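Previous by thread | Next by thread | Previous by date | Next by date | Thread index

Subject: Re: [allotments] Blight and the potato order for next year
From: Thulani Pillay
Date: 20 June 2018

Najwa and all,

Thanks for setting this out. I have put your message in below with my replies after each part, as there were several questions in it and I didn't want to lose any.

Najwa Salameh wrote:
> We had blight on the lower plots again last summer and I lost
> nearly everything I had in after the earlies. Before we put in
> the joint seed order I would like to know who still wants
> maincrops at all. Last time we ordered 61 kilos between us and
> I think a good part of that was wasted.

I still want maincrops, but fewer. I had two rows on plot 12 last year, one of an old variety I have grown since I took the plot on and one of a resistant kind that Karim gave me. The old variety went down in under a week. The leaves browned at the edges first, then the stems went black near the top, and by the time I cut them off the tubers nearest the surface had it too. The resistant row got some spotting on the leaves but carried on, and I lifted it at the normal time. They were not as good for roasting. They were fine boiled and they mashed well.

The order last time was too big partly because people asked for full bags and then shared them. If we split the bags when they arrive at the Nassar Lane hut, people can ask for what they will plant. Ten seed potatoes is enough for a short row. Widad has offered her kitchen scales.

> Does anyone know if it does any good to cut the tops off as
> soon as you see it? I have been told to do it straight away and
> also been told to leave them to get a bit more size.

I would cut. I left mine three days to see if it would spread and it did. If you cut the tops, take everything away from the row and leave the tubers in the ground for at least two weeks before lifting, so the skins set and any spores on the surface have died off. Rake up the loose leaves as well. The council green waste will take the tops. Please do not put blighted tubers on the shared heap at the Greluvham end, because they sprout from it in spring and start the whole thing off again. I pulled several out of it in February.
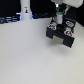
Spacing made more difference than I expected. Jad plants wider than any of us and his foliage dries out by mid-morning, while mine is still wet at lunchtime because the rows are close and the hedge keeps the wind off. He had blight later than the rest of us and got a reasonable crop from under it. I am at 70 cm between rows this year and it already looks better, though it has been dry so it is too early to say much.

> The other thing is watering. The hose from the bottom tap gets
> everybody's leaves wet, and I wonder if we should ask people
> to stop using the spray end on potatoes and tomatoes.

I agree with this. A can with the rose off, poured along the bottom of the ridge, is enough. It takes longer. If you must use the hose, do it in the morning so the plants have the day to dry. The bottom tap also drips, and the path next to it has been wet since it was turned back on. I rang the water company and was given a reference number, but no date. I will ring again.

> Lastly, storage. Mine went soft in the shed by Christmas.

Mine have kept better in paper sacks than in the plastic trays. I fold the top over loosely and stand the sacks on a board, off the concrete. Go through them every couple of weeks and take out anything soft, as one bad one will spoil the ones round it. The shed at Vunton Road is too warm by the window, so if you have the end nearest the door, use that. Frost is the other problem. I put an old blanket over them when it is forecast to go below zero.

On money, there was £304 left in the seed account when Karim last looked. The order should come to less than that if we go down to what people will plant, so I don't think we need to collect anything extra. Karim, please correct me if some of that is set aside for the fence.

What I would like from each of you by the end of the month is:

- first earlies, yes or no, and how many tubers
- second earlies, the same
- maincrops, the same, and whether you would accept a resistant variety if the usual one is short
- onion sets, if you want them on the same order

Reply to me and not to the whole list, please. I will put the totals up on the hut door.

Jad, do you still have the spare riddle? Mine has a hole in it and I will be lifting the first row of earlies soon.

Thulani
Plot 12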